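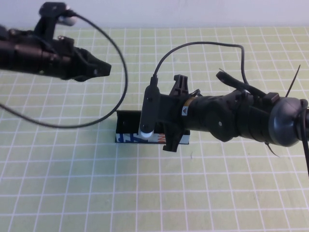
My mat has gone the shape of a crisp, writes Hemant Kanaujia, and the grid on it now lies to me, and is there any cure short of a new one? There is, Hemant, provided you stopped at crisp and didn't go on to poppadom.

Bench Notes 556: mats, cables and things that stand up by themselves

Flattening a curled mat
Mats curl when they get warm and are left leaning on something. Mine spent a summer propped behind the boiler in Bornevcombe, where I had put it to keep it safe. Fill the bath with warm water, as warm as you'd wash your hands in and no more, and lay the mat in it for a few minutes until it goes floppy. Lift it out with both hands, dry it on an old towel and put it on the flattest floor you own. Then books. Art books are ideal, being heavy and seldom wanted. Leave it overnight and don't peek, as a half-set mat goes straight back to its old ways.

Never iron one. I know someone will write in to say they ironed theirs with a tea towel over it and it was fine. I have had that letter before, and I have also had the one about the iron.

Cleaning it
Washing-up liquid, lukewarm water, a soft cloth. Go along the grid lines and then across them, as that's where the grey gets in, and pale mats show it worst. For glue, wait until it has dried hard and roll it off with your thumb. For pencil, a white rubber. For felt tip, acceptance, though a dab of surgical spirit on a cotton bud will sometimes shift it. Try it on a corner first, because on some mats the spirit takes the lines off as well.

Checking the grid
Printed grids are not always what they say. Lay a steel rule along one and see whether 400 mm of squares is 400 mm of rule. My old Istholm came up short by enough to ruin a picture frame, and I blamed the saw, the wood and my brother-in-law before I thought to measure the mat. Check both directions. If it's out one way only, write the fact on the back in marker pen and use the good way for measuring and the other for drinking tea on.

Keeping it still
A mat that slides is worse than no mat. Squares of rubbery drawer liner under the corners do the job — the stuff sold by the roll, cut small. Double-sided tape also works, right up to the day you want the mat back.

Cables over the bench
Any cable crossing a work surface will find the one thing you didn't want knocked over. If it has to cross, send it up and over in a generous loop and not flat across the middle where your hands are. Fix it where it arrives and again where it ends up, with enough slack between that nothing pulls when you move whatever is on the end. Then move that thing as far as it will ever go, in every direction, and watch what the loop does. Mine caught the glue pot. I have shortened it since.

Hook-and-loop straps are better than plastic ties, which have to be cut off every time you change your mind. Tie loosely. Thin cable doesn't like being bent sharply at the plug, and it is always the plug end that fails, generally at about the time the shop shuts.

Holders
If you keep a tool or part in a stand, put the stand where you can get at it from above without reaching through anything. It sounds obvious. My Marchetti bench lamp stood in front of the screwdriver stand for years and I went round it like a man posting a letter through a hedge. Once you've settled on a spot, stick a bit of masking tape on the mat along two edges of the stand, so that it goes back to the same place after cleaning. Black stands show dust and dark benches hide screws, so a pale mat underneath earns its keep whenever something drops.

For a stand that tips, add weight low down. 4 big steel washers glued under the base cured mine. If you can't get at the underside, a blob of reusable putty will hold it until the next hot spell.

Storing the mat
Flat, out of the sun, nothing rolled up in it. Under the bed is good. Hung from a bulldog clip is all right if it's a small one. Kodlow on the high street will sell you a rack for the purpose, and I am sure it is a very nice rack.

From the postbag
Note 527, on getting wax out of a workbench, should have said brown paper and not brown bread. My thanks to the reader who tried it anyway and sent in the results.

Next month, vices, and why the jaws of yours no longer meet in the middle.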